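Housekeeping Operations, Unit 2: Care of Hard Surfaces

Lecture notes issued to students. Revised Dec 24, 2024.

These notes accompany the lecture on worktops, floors and panelled walls in small hotels. Students are expected to have read them before the practical session in January. Questions should be addressed to the unit tutor, Apolinar Carrillo.

2.1 Stone and acid

Marble consists mainly of calcium carbonate, which reacts with acids. Vinegar, lemon juice and many limescale removers leave a dull mark known as an etch. An etch is damage to the surface itself and cannot be washed away. A stain, by contrast, is colour held in the pores of the stone and may often be drawn out with a poultice.

For daily cleaning, use a neutral cleaner with a pH close to 7. Where the label calls for a dilution of 1 in 100, measure 10 ml of cleaner and make up to 1000 ml with water. A stronger mixture leaves a film and must be rinsed twice.
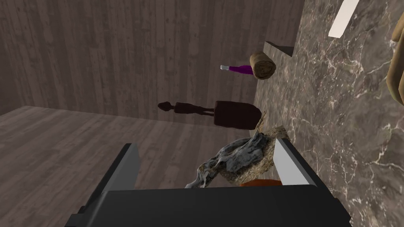 2.2 Cloths and abrasives

Cloths are to be folded, so that a clean face can be turned outwards as the work proceeds. Scouring pads and powders are not permitted on polished stone. Grit carried in a cloth will scratch as surely as a pad, and cloths used on floors must not be returned to the kitchen trolley.

2.3 Timber

Wooden floors are swept along the grain before any damp cleaning. The mop should be well wrung out. Standing water enters the joints between boards and causes the edges to lift. Wall panelling is dusted from the top downwards.

2.4 Records

Each spill on stone is entered in the room log with the time, the substance and the treatment given. The Favwood and Parness case studies, distributed separately, show two ways of keeping such a log. Students should prepare a written comparison of 300 words for the practical session.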